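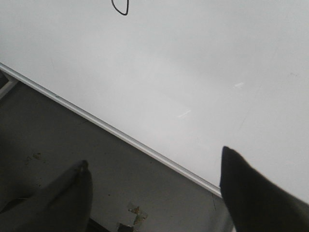 Plendemstead Bus Timetables, 2,803 scanned stops

Hi, and thanks for stopping by! I've been typing up old bus timetables from Plendemstead and the villages out toward Stastorport, and this folder is where they all live now. It started as one shoebox of leaflets and got badly out of hand (my desk is in the spare room these days).

What you get

There's one big file, stops.csv, with 2,803 rows. Each row is one bus calling at one stop. The columns are:

route: the number on the front of the bus, kept as text because of the 14A and the 14X
stop_name: spelled the way the leaflet spells it, even when it's wrong
time: 24-hour clock, local time
days: weekday, weekend, or school
leaflet: which leaflet I copied it from
note: anything odd, often blank

There's also leaflets.csv, which lists each leaflet with its cover color and whatever was scribbled in the margins. I love the margins. One person wrote "never on time" next to the 7:42 and underlined it twice.

Where it came from

Most of the leaflets were printed for Vincze, the company that ran the town routes. The coast ones are from Lotine, who took over the Stastorport run later on and changed all the stop names for no reason I can work out. Gyula Pintér lent me his set, which filled a huge gap in the evening services, and he also read through the whole of route 9 and caught me putting the hospital stop on the wrong side of the river. Thank you, Gyula!

Of the rows, 1,320 are Vincze and the rest are Lotine.

Things to watch out for

Times after midnight are written as 24:10, 24:35 and so on, the way Lotine printed them. Excel hates this. Import the column as text and you'll be fine.

"Market" and "Market Sq" are the same stop. "Market Road" is a different one, a good walk away. I haven't merged anything.

The December leaflet for route 6 has a coffee ring over the return times. I put a question mark in the note column wherever I was squinting, so please don't settle any arguments with those.

School buses are patchy. If you have any, I'd be thrilled.

Still to do

I'd like to get the file to 3,000 rows, mainly by finishing the 22. After that come the fares, which are printed in tiny triangles and make my eyes water.

Using it

Do what you like with my typing, and a mention is nice if you publish something. I only cover the typing there; the leaflet artwork belongs to whoever drew it, and I haven't included it. If you spot a mistake, open an issue with the route, the stop and the leaflet name, and I'll dig out the paper copy and check.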